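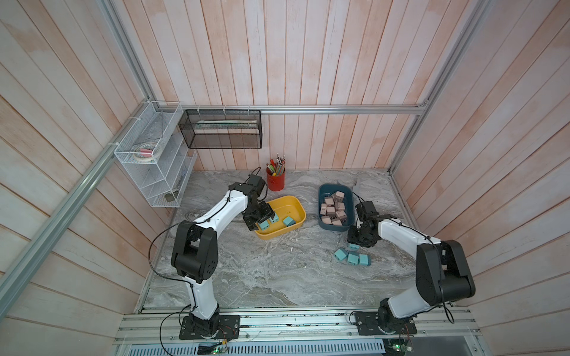 Robots in Shared Space
Handout 6: The stale permit fault
Lockwood, automation and safety module
Thursday, May 29, 2025

Bring this with you to the lab, along with your zone diagrams from last time. We'll be working through one fault from start to finish, and it's a lovely one to study, because every part involved passed its own test and the two arms still touched!

The job

The Wesaveck cell has two arms on one rail, sorting small plug-shaped blocks by colour. Teal goes in the yellow bin, pink goes in the blue tray. The bin and the tray sit side by side in the middle of the table, where both arms can reach, and that middle strip is what we call the shared zone. Only one arm is supposed to be moving inside it at any time.

Permission comes from the Corero controller. An arm asks for the zone, gets a permit, goes in, does its pick or place, comes out and hands the permit back. If it has no permit it should wait at its hold point on its own side.

What happened

During a long run of 1,000 picks, the cell stopped itself on pick 37. The left arm was carrying a block to the bin, and the right arm was already on its way to the tray. The wrists met, the right arm's force limit tripped and both arms went to protective stop. There was no damage beyond a scuffed wrist cover, and nobody had a hand in the cell. The speeds were low and the force limit did what it is there for, so we can be quite cheerful about it. We still want to know why the last line of defence was the one that had to work.

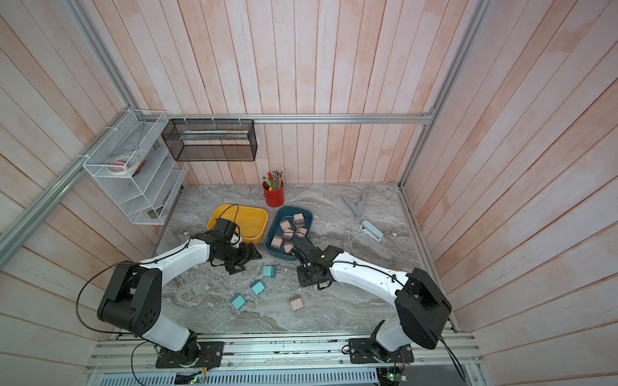
Figure 2. Left gripper over the front right corner of the bin, right gripper down in the tray.

Look at how little room there is between the two working positions. Both containers are small and close together, so an arm that is a hand's width off its path is in its neighbour's way. Keep that in mind when you draw your zones – most of last year's drawings stopped the zone at the rim of the containers and forgot that a wrist and its cables are much wider than the fingers.

Reading the log

You'll each get a printout of the last few seconds before the stop. Work backwards from the force trip. You should find these events, though they are not next to each other on the page:

1. Left arm asks for the zone and is given a permit.
2. Left gripper fails to close properly on a block and the Zunberg gripper driver starts a retry.
3. The retry takes longer than the permit's time limit, which was 2 seconds.
4. The controller treats the permit as expired and gives a new one to the right arm.
5. Left arm finishes its retry, checks its own stored copy of the permit, and carries on.

Step 5 is the heart of it. The left arm checked a copy that was true when it was made. The controller had moved on and never told it. In your answers, please use the word "stale" for this and keep "lost" for a message that never arrives, as they need different cures.

Why the grip was slow

Blocks with prongs are awkward to pick up. They lean on one another, and a finger can land on a prong or wedge between two bodies. The wrist camera gives a good close view for choosing a grip, but with the arm in motion the edges can smear, so our code waits for the arm to settle before it trusts the picture. Each retry adds another wait.
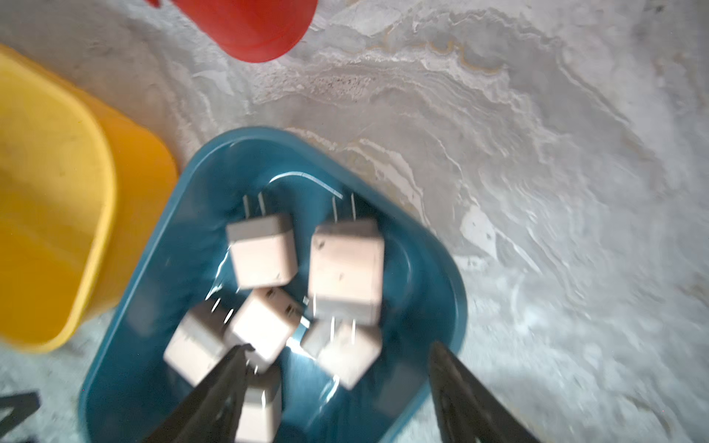 Things that did not fix it

A longer time limit was tried first. With more seconds to spare the fault became rarer, and that is worse in a way, as a rare fault is harder to catch in testing. Slowing both arms down made the retries slower too, so the gap stayed open. Moving the bin further from the tray did help, but only until the next person moved it back.

What did fix it

The permit no longer expires by itself. If the time limit passes, the controller asks the holding arm to stop and retreat, and waits for a clear "I am out" before it offers the zone to anyone else. The arm also has to ask the controller afresh before every move inside the zone. Its stored copy is gone altogether.
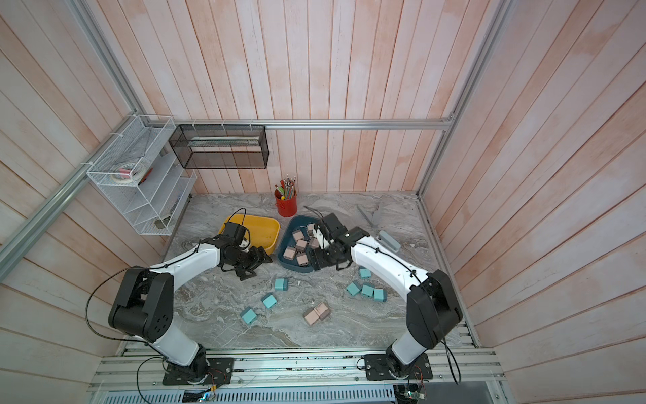

If no answer comes back, both arms stop and a person has to look. Students often want a cleverer recovery at this point (so did we, the first time), but a silent arm could be anywhere, and the table may be covered in blocks that an automatic retreat would plough straight through. Stop, look, then jog the arm out by hand at slow speed with the enable switch held.

The new version ran for 24 hours with forced grip failures put in on purpose. We had no double permits, and several very dull stops.

Before the lab

Draw the shared zone from above, with wrists and cables included. Mark both hold points. Then write out what each arm believes about the permit at steps 1 to 5, in two columns, and circle the first row where the columns disagree.

Lab rules are the same as ever: nobody reaches over the front rail while the arms have power, even to rescue a dropped block. Press stop, wait for the lamp, say "clear" out loud and then reach in. A second version of this exercise, with three arms, will be ready in August for those staying on.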